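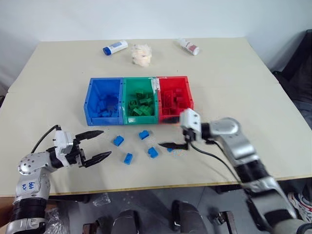
Notas para la charla «Cada color en su caja»
Jornada de ludotecas, sala pequeña de Palacios
Versión para leer en voz alta, con lo que suelo olvidar

APERTURA (tres minutos, sin café en la mano)

Buenas tardes. Me llamo Uriel Ocampo y llevo media vida recogiendo piezas de construcción que no he tirado yo. Empecé en la ludoteca de Hirnley, donde teníamos 1.483 piezas inventariadas y un arcón de madera en el que cabían todas, y en el que, por tanto, no se encontraba ninguna.

Pausa. Si se ríen, seguir. Si no se ríen, seguir más deprisa.

Hoy quiero defender una idea modesta: tres cajas, tres colores, una mesa despejada por delante. Azul, verde y rojo. El que venga buscando un método con siglas puede salir ahora, la puerta hace ruido pero nos hacemos cargo.

PRIMERA PARTE: POR QUÉ POR COLOR

Los manuales serios recomiendan ordenar por forma. Las de dos tetones con las de dos, las largas con las largas, las raras en un bote aparte que acaba siendo el más grande. Lo probé una temporada entera. Funciona de maravilla con adultos solteros y con tiempo. Con un niño de cuatro años funciona hasta la merienda.

El color, en cambio, no hay que explicarlo. La caja azul pide piezas azules. Un crío que todavía no sabe atarse los zapatos me ha corregido a mí, con desprecio, por dejar una verde donde no era.

Inconveniente, y lo digo yo antes de que lo diga alguien de la tercera fila: para construir algo concreto hay que rebuscar. Sí. Rebuscar es la mitad del juego y casi todo el ruido.

(Preguntar aquí quién ordena por forma en su casa. Mirar con compasión a los que levanten la mano.)

SEGUNDA PARTE: LA DISPOSICIÓN

Las cajas van juntas, tocándose. Cuando las separábamos un palmo, el hueco se convertía en una cuarta caja, la de las piezas sin patria. Que tengan el frente bajo o inclinado, para ver lo que hay dentro sin meter el brazo hasta el codo.
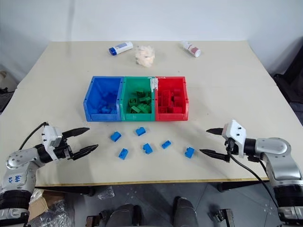

Delante se deja sitio para lo que está por clasificar, y conviene hacer un solo color cada vez. Primero las azules, por ejemplo, hasta que no quede ninguna en la mesa. Luego se pasa al siguiente. Mezclar los tres a la vez parece más rápido y produce discusiones sobre quién ha tocado la caja de quién.

Sobre las etiquetas: no hacen falta. En Hirnley pusimos unas preciosas, plastificadas, con la palabra AZUL en la caja azul. Duraron lo que tarda un niño en descubrir que se despegan. El papel acabó en la papelera y la goma del adhesivo, en mi manga.

Sobre los intrusos: al fondo de cualquier mesa aparecen cosas que no son piezas. Un bote tumbado, otro bote tumbado, una bola blanca de algo. Mi norma es no tocarlas mientras se clasifica. Si uno se levanta a guardar un bote, vuelve a los veinte minutos con un sándwich. Se dejan atrás, se termina con las piezas y después se atiende al resto, que no se va a ir.

(Anécdota de Anley y la aspiradora SOLO si vamos bien de tiempo. Nunca vamos bien de tiempo.)

TERCERA PARTE: LAS DOS ÚLTIMAS

Lo difícil está en el final. Las primeras piezas se recogen a puñados y con cierta alegría. Cuando quedan dos, el niño declara que ya está. El padre también. Yo mismo he mirado dos ladrillos azules en una mesa y he pensado que daban ambiente.

Pues no. Esas dos se guardan. Mañana serán cinco, y pasado habrá alguna en el suelo, de noche, esperando un pie descalzo. Lo que propongo es reservar las últimas para el más pequeño del grupo y dejar que las suelte él en la caja. El sonido al caer le gusta a todo el mundo, incluida gente con hipoteca.
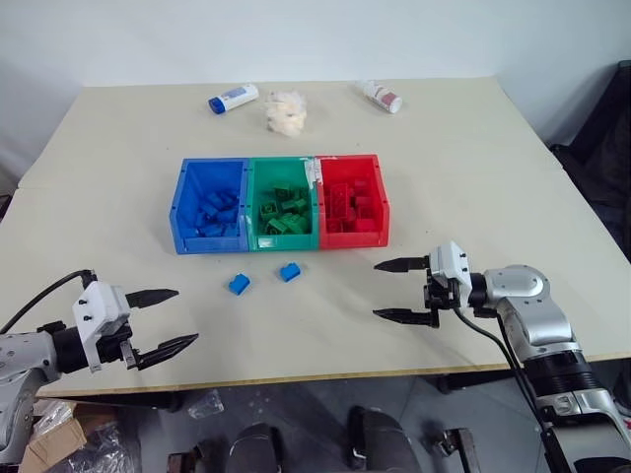 Ishbel Dow no está de acuerdo y me pidió que lo leyera tal cual: «En mi sala las dos últimas se quedan fuera a propósito. Al día siguiente los niños empiezan a jugar desde ahí y no vuelcan la caja entera. Uriel ordena como quien cierra una tienda».

Leerlo sin poner voces. Admitir que lo de la tienda tiene su gracia. Responder que en mi sala la caja la vuelcan igual, haya dos fuera o haya setenta y cinco, pero que pienso probarlo en diciembre.

CIERRE Y TURNO DE PREGUNTAS

Si preguntan por las amarillas: decir que hablen conmigo después. Con cuatro colores hace falta otra mesa y otra charla.

Si preguntan por el mueble Grekent: lo devolvimos. No extenderse.

Dar las gracias a Palacios por la sala y recoger el cable alargador, que es mío.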